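September
Posted by Arnis, Brollcombe

Notes on folding checked cloth. I have had a pile of it to get through this month and I am writing the method down before I forget it.

1/ Flat woven checks are easier to fold accurately than plain cloth. The pattern is a grid. If the weave is true, any dark line is a ruler and you can fold along it without measuring.

2/ The catch is the word true. A lot of cheap cloth leaves the finishing line skewed. The lengthwise lines and the crosswise lines meet at something other than a right angle, and if you fold to one set the other set drifts.

3/ Test for skew: fold the cloth in half, hem to hem, and look at whether the stripes on the top layer sit over the stripes beneath. If they part company by more than one check along the edge, treat the cloth as skewed.

4/ A skewed cloth should be folded to its hems. Ignore the pattern. It will look slightly wrong on the shelf and it will stack correctly.

5/ You can pull some skew out. Hold opposite corners on the short diagonal and give a steady pull, then lay it flat and check again. Do this while the cloth is damp. On dry cotton the effect lasts until the next wash at best.

6/ My tea towels fold in half lengthwise, in half again, then in three. That makes a stack that fits a drawer 132 mm deep with the folded edge upwards. Thirds first gives a wider packet and wastes the back of the drawer.

7/ Napkins: two halves and stop. Any more and the hem corners pile up in one place and the stack leans.

8/ Shirts are another matter and I am not covering collars. Everything below is about getting a cloth from a heap to flat, which takes longer than the folding.

9/ A heap has no obvious corners. Shaking it out works for anything small. For larger pieces I look for a hem first, because a hem is thicker than the rest and can be found by touch.

10/ Once you have a hem, run along it in one direction until it turns. That is corner one. Keep hold of it and run along the next side to find corner two. Two corners on a shared edge are enough to lay the piece out.

11/ Common error: picking up two corners that are diagonal to each other. The cloth hangs as a triangle with a long fold. Put one corner down and follow the hem again.

12/ Surface matters. I use a pale one for dark checks, as the edge of the cloth is then easy to pick out. A patterned tablecloth underneath makes the whole job slower. Smooth is good, polished is too slippery.

13/ On to the bunched state, which is where most of my pile starts.

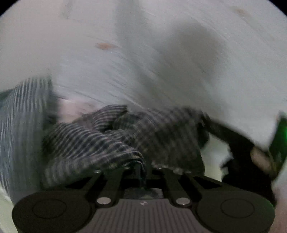 Brollcombe Household Textiles Group

14/ Same cloth, two readings. Dark navy or charcoal with pale lines: in some folds it shows as stripes, in others as small checks. Do not sort a heap by pattern until you have opened each piece.

15/ Curved bands mean the cloth is bending there. When a piece is lying flat the lines run straight. I use that as the check before the first fold.

16/ A folded hem in the middle of a bunch is as good a starting point as one on the outside. Follow it out from there.

17/ Pressing: iron with the lengthwise threads. Ironing on the diagonal stretches the weave and puts back the skew you removed in step 5.

18/ Stack limit on an open shelf is 6 for tea towels and 4 for anything heavier. Above that the bottom one creases and has to be done again.

19/ Will add a note on fitted sheets when I have a method I would defend. I do not have one yet.

Recent posts
Drying racks: spacing the rails
Lashari cotton after 359 washes
Drawer dividers, measured and cut
Removing candle wax from a runner
The Farkska shelf, second attempt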